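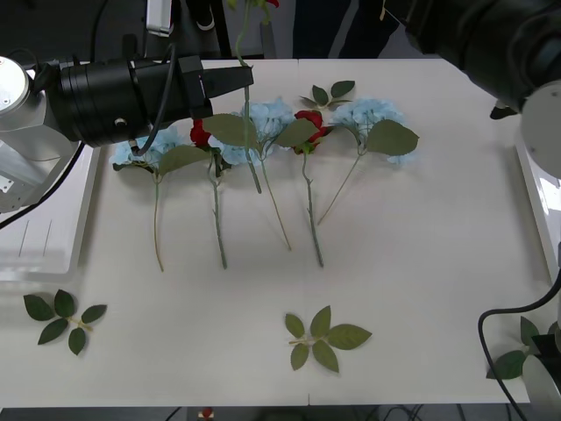 Unit 3: Line, Mass and Filler Materials in Floral Design

Handout for the evening section. Revised January 30, 2023. Bring it to both lab sessions for this unit.

Reading before class: chapter 4 of the course packet, skipping the part on wedding work, which we cover in Unit 7.

1. Sorting materials by form

Designers sort plant material by the job it does in an arrangement. The species matters less at this stage than the outline. The four groups used in this course are line, mass, form and filler.

Line materials are tall and narrow. They set the height and width of the piece and go in early. Gladiolus, snapdragon, larkspur, curly willow and bells of Ireland all belong here. A bare branch counts as line material too.

Mass materials have a single rounded head on one stem. Roses, carnations, hydrangeas, mums and peonies are the usual ones. They carry most of the color. A hydrangea takes up the room of several roses, so plan its position before you cut anything else.

Form materials have a shape people notice on its own, such as bird of paradise, anthurium, calla and most orchids. Use few of them and leave space on each side.

Filler covers the small, branching stems that close gaps and hide mechanics: baby's breath, waxflower, statice, limonium. Beginners reach for filler too soon. Add it last.

Some flowers move between groups. A spray rose with one bloom left on it works as a small mass flower, and the same stem with all its buds is closer to filler. A lily in bud reads as line and an open one reads as form. On the quiz, a short explanation will get credit if you put a borderline flower in a different group than the key does.

2. Permanent botanicals

The trade term for artificial flowers is permanent botanicals. You will hear both. They are used in lobbies, model homes, restaurants, and sickrooms where pollen or standing water is not allowed. They are also good practice material, and we use them for the first lab of every unit.

The design rules are the same as for fresh flowers. The handling is different:

Most have a wire core in the stem. Cut with wire cutters. Floral shears and knives will be ruined, and the department bills for replacements.

Heads come out of the carton flattened. Open the petals by hand, starting with the outer row. Light steam helps with fabric petals. Do not steam foam or latex.

Leaves usually point in one direction from the factory. Bend each one slightly so that no two match.

Stems are bent into a curve. Few fresh stems are perfectly straight, and a straight artificial stem is the first thing a customer notices.

Use dry foam (gray or brown). Wet foam (green) crumbles under a dry stem and will not hold it.

Dust with a soft brush or cool air. Test any spray cleaner on the back of a leaf first, as red and dark blue dyes can run.

3. Proportion

The usual starting point is that the arrangement stands one and a half times the height of the container. For a low, wide container, use the width in place of the height. This is a guideline, and tall clear glass can take more.

Visual weight goes low and toward the center. Larger heads, darker colors and coarser textures look heavier. Red looks heavier than pale blue at the same size. If a piece looks ready to tip over, check for a dark bloom set high and off to one side before you change anything else.

Odd numbers are easier to place than even numbers in small work. Once a design has more than nine or ten blooms, the eye stops keeping track and the rule no longer matters much.

4. Color

We use the 12-part wheel from Unit 2. Review these before lab:

Monochromatic: one hue with its tints, tones and shades.
Analogous: three or four neighbors on the wheel, one of them in charge.
Complementary: two hues across from each other.
Triadic: three hues evenly spaced. The painter's version is red, yellow and blue.

Foliage counts. A design of red flowers with plenty of leaves is a complementary scheme even if the order form says "all red." Students lose points for this every term.

Pale blue recedes, especially under warm indoor light, and can turn gray at a distance. Put it next to white or light yellow if it has to be seen from across a room.

5. Lab procedure, first session

Tables are shared. Lay out all your material before you start, grouped by form, and write up the stem record on the back of this sheet.

Step 1. Glue or tape the foam into the container. It should stand slightly above the rim so that stems can go in from the side.

Step 2. Set the height with one line stem, placed two-thirds of the way back.

Step 3. Set the width on both sides with shorter line stems.

Step 4. Place the largest mass flower low and near the center. This is the focal area.

Step 5. Work the other mass flowers outward from it. Vary the depth. If every head sits at the same distance from the foam, the result looks like a pincushion.

Step 6. Add foliage to cover the foam. Check the back and the sides.

Step 7. Add filler only where there is still a gap.

Step 8. Leave the piece for five minutes, come back, and remove one stem you do not need.

6. Pricing exercise

Due at the start of the second session. Warnari is a hotel that wants permanent botanical pieces for its front desk and hallway tables. The budget is $565, delivered. Your wholesaler, Brerix, sells mass stems by the box and gives no discount under $100. A second supplier, Lutix, sells single stems at a higher price. Both price lists are in the packet.

Work out:

a. How many pieces you would offer and in what sizes.
b. The cost of goods for each piece, including foam, container and tape.
c. Labor. Allow some 70 minutes for the desk piece and use your own lab time for the others.
d. Whether it pays to split the order between the two suppliers.

Show the arithmetic. A total with no work behind it gets half credit. Do not forget the delivery charge.

7. Grading for this unit

Lab piece, first session: 60 points. Pricing exercise: 25 points. Quiz: 15 points.

Late pricing exercises are accepted up to one week after the second session and lose five points. The lab piece cannot be made up outside class. If you know you will be absent, ask to sit in with the morning section.

Terms for the quiz: line, mass, form, filler, mechanics, focal area, visual weight, dry foam, permanent botanical, complementary, analogous.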